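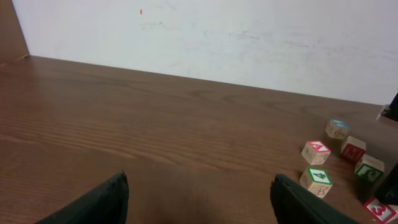

White wall, wooden table.

How to Show a Silent Movie at Home Without Losing Your Guests

The Stoslow film club has been doing this in living rooms for years, and most of the guests have come back.

1. Pick something short
Your favorite may run 172 minutes in the restored version. Save it for people who already love you. Start with a two-reel comedy and work up. 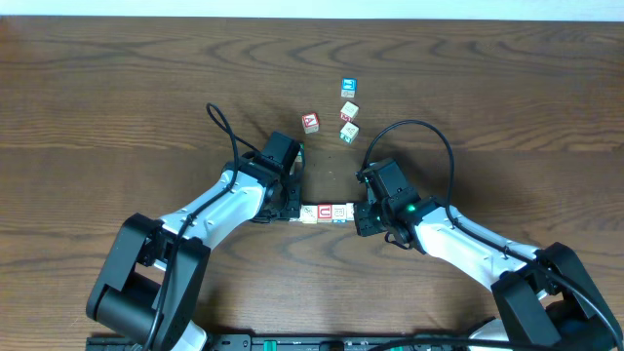 2. Check the speed
Silents were cranked at whatever pace suited the cameraman. If everyone on screen walks like a startled hen, look for a better transfer.

3. Sort out the music
Total silence lets you hear your guests chew. A piano score is safe. I once used a polka album, and the funeral went by very briskly.

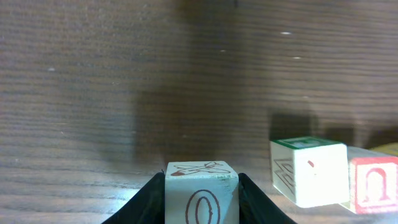 Title cards are where beginners come unstuck. Read them from your farthest chair before anyone arrives, and if you can't, move the chair. With children in the room, appoint a reader and tell them what sort of picture it is first. A drawing will do the job — a plane in red outline, like the one on top of that block, says "flying picture" faster than I can.

4. Plan a break
Stop at roughly 50 minutes. Have 11 cookies more than you think you need.

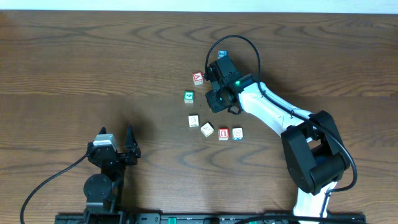

Nomaveck

Next month: how to tell a lost film from one your cousin forgot to return.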